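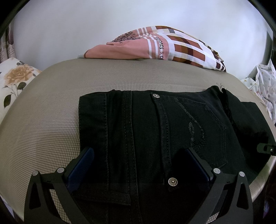 Figure 1. Folded black jeans on houndstooth upholstery.

Do Audience Scores Tell You Anything? Checking Flarkolance Against a Real Theater Crowd
Final project report, Film and Media Studies

Introduction

Flarkolance is a movie rating site that gives every new release a single audience score out of 100. The score gets quoted on posters and in trailers, and in our class discussion of summer blockbusters it was used more than once to end an argument. One movie had an 88, the other had a 61, so the first one was better. I was not convinced. A score like that is an average of whoever bothered to click, and I wanted to see whether the people who click look anything like the people who buy tickets.

I picked two movies that opened in July. Vaken is a superhero origin story with a mostly unknown cast. Clirura is the fourth entry in a pirate-and-sea-monster series that most reviewers had given up on before it came out. On Flarkolance, Vaken had the 88 and Clirura the 61.

I should say up front that I liked Vaken more. I tried to keep that out of the results, and a reader can decide how well I did.

Method

The Rosenthal is a theater near campus that was showing both movies on the same screen on alternating nights. The manager let me hand out a paper card in the lobby as people left. The card asked for a score out of 100, whether the person had ever rated a movie online, and whether they had seen a trailer first. There was also a blank line for comments. I collected 286 usable cards for Vaken and 371 for Clirura. Cards with no score or a score over 100 were thrown out, including one that said "a million."

For the online side I copied the public ratings for Clirura from Flarkolance, 2,103 of them at the time I stopped. The site shows the date and the score for each rating. I did the same for Vaken but the page would only load part of the list, so for that movie I had to use the headline number the site gives. This is a real weakness and I come back to it below.

Results

The lobby average for Vaken was 79. For Clirura it was 74. So the gap that looked like a landslide on Flarkolance, 27 points, shrank to five at the Rosenthal. The order stayed the same, and I don't want to oversell this. Vaken still won. It just didn't win by anything like the distance the site says it did.

The Clirura ratings were the more interesting part. Online, they pile up at both ends. The most common score is 100 and the second most common is 0, with a thin stretch in the middle where you would expect an okay sequel to land. On the paper cards hardly anyone wrote a zero. Most people put something in the seventies and wrote a comment like "fun, too long" or "better than the last one." The middle third of the movie, where the crew is stuck on the island, was the most common complaint.

A lot of the online zeros are dated before the movie opened. There may have been early screenings, but I could not find a record of any in that week, and it is hard to believe they were full of people who hated it that evenly.

People who said they had rated movies online before gave more extreme scores on the card too, in both directions. That fits the idea that raters are a different crowd. It could also just mean that people with strong opinions like to share them, and I have no way to tell those two apart with a card this short.

The trailer question gave me nothing. Almost everyone had seen one.

Problems with this study

There are plenty. The lobby sample is one theater in a college town, and people who stop to fill out a card on the way to the parking lot are also volunteers, the same as people who click. I complained in the introduction about averaging whoever shows up and then did it myself with golf pencils. People may also score higher when a student is standing there watching them write.

The Vaken comparison is the weakest part. Since I only had the headline number, I can't say whether its online ratings pile up at the ends the way the Clirura ones do. Flarkolance does not explain how it gets from the raw ratings to the headline number. When I averaged the Clirura ratings myself I got 58, three points under the score on the page. The help section says scores are "adjusted for quality," with no description of what is adjusted. I sent a question through the contact form and had not received a reply when this was turned in.

I also collected the Clirura cards mostly on weekends and the Vaken cards mostly on weeknights because of the alternating schedule. My instructor pointed out that weekend crowds tend to be in a better mood. That might account for some of the shrinking gap, and I did not think of it until all the cards were in.

What I think this shows

I would not use either of my lobby averages to settle an argument about which movie is better, and I don't think the Flarkolance score should be used that way either. The distribution was more useful than the average in every case where I could see it. If the site showed the spread of ratings next to the score, and left out anything posted before opening day, I would trust it a little more.

For a follow-up, I would use the same nights of the week for both movies and put a drop box in the lobby so no one has to fill out a card in front of me. I would also add a question about whether the person had seen the earlier movies in the series. Several people wrote that on the comment line anyway, usually to say they had skipped the third one.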